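Apuntes de Cocina de colectividades. Bloque 3: el montaje
Tema 7. La hamburguesa como problema de orden

Quien haya llegado hasta aquí esperando una receta puede ir bajando el ritmo. En este tema la carne ya está hecha, el pan ya está abierto y lo único que queda es poner unas cosas encima de otras. Se suspende más en este bloque que en el de salsas.
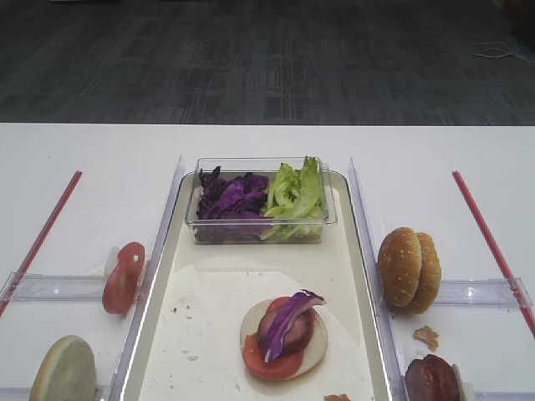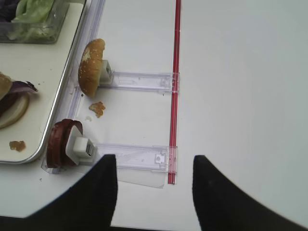

Bandeja con papel, hoja en recipiente transparente, piezas sueltas en soportes.

Flandemau, noviembre

7.1. El puesto

Un puesto de montaje es una mesa despejada, una bandeja y todo lo demás al alcance de la mano sin cruzar los brazos. En el aula usamos mesa blanca, que tiene la virtud de delatar cada miga. El recipiente de la hoja va al fondo de la bandeja, con la col morada y la lechuga juntas pero sin mezclar; el papel, en la mitad de delante, donde se monta. Si alguien monta sobre el recipiente de la lechuga, que no se moleste en entregar la ficha.

Las piezas únicas (rodaja de tomate, aros de cebolla, tapa del pan) se colocan de pie, en soportes, a los lados. El alumnado suele protestar: parece una exposición de arte contemporáneo. De acuerdo. Pero una rodaja de pie se coge por el canto y una rodaja tumbada se coge clavándole la uña, y ya hemos visto en el tema 4 adónde va a parar esa uña.

7.2. El orden de las capas

Hay dos escuelas, la de Skiditz y la que seguimos nosotros. El manual de Skiditz pone toda la verdura encima de la carne, con lo cual la tapa se queda a media asta y resbala al primer mordisco. Nosotros repartimos:

Base, con la miga hacia arriba.
Tomate, que puede asomar un poco por el borde.
Carne.
Col o cebolla, en tira o en aro, sin apilar.
Lechuga, si cabe.
Tapa, con el sésamo hacia el cielo. Se recuerda todos los cursos y todos los cursos hace falta.

El tomate debajo de la carne es discutible. Moja el pan, sí. También sujeta la carne mejor que ninguna otra cosa que haya en la mesa, y en un servicio corto el pan no tiene tiempo de enterarse. Para servicio largo, véase la ficha de El Ouafi, que mete una hoja de lechuga entre pan y tomate y se queda tan ancha.

Sobre la col morada: una tira rizada encima de la carne queda muy bien. Tres tiras ya son una ensalada con problemas de equilibrio.

7.3. Las migas

Fíjense en las migas. En las dos fotos las hay, y en las dos fotos la hamburguesa está a medio hacer. El pan suelta migas en cuanto se toca, y quien diga que el suyo no las suelta es que no ha mirado debajo. La norma del aula: las de la bandeja se retiran al cambiar el papel, las de la mesa al cerrar el puesto. Perseguirlas una a una durante el montaje – costumbre muy extendida entre los alumnos aplicados – solo sirve para que se enfríe la carne.

7.4. Ritmo

En el comedor de Zurnbridge, donde se hacen las prácticas, salen 316 cubiertos en el turno de mediodía y el montaje se reparte entre 15 puestos. Hagan la división y verán que a cada uno le tocan algo más de 21 hamburguesas. No es una barbaridad. La barbaridad es hacerlas después de haber dejado los aros de cebolla en la otra punta de la cocina, cosa que ocurrió el curso pasado un viernes y de la que aún se habla.

7.5. Trabajo para la próxima sesión

Dibujar en una hoja el propio puesto visto desde arriba, con bandeja, recipiente y soportes. A lápiz. No se valora el arte.
Marcar con flechas el recorrido de la mano para cada capa. Si dos flechas se cruzan, mover algo y volver a dibujar.
Proponer un sitio para la tapa del pan y defenderlo en cinco líneas. «Donde quepa» no son cinco líneas.

Los zurdos entregan también la versión en espejo. Los diestros que compartan puesto con un zurdo, lo mismo.

Se recoge el viernes al entrar, antes de ponerse el delantal.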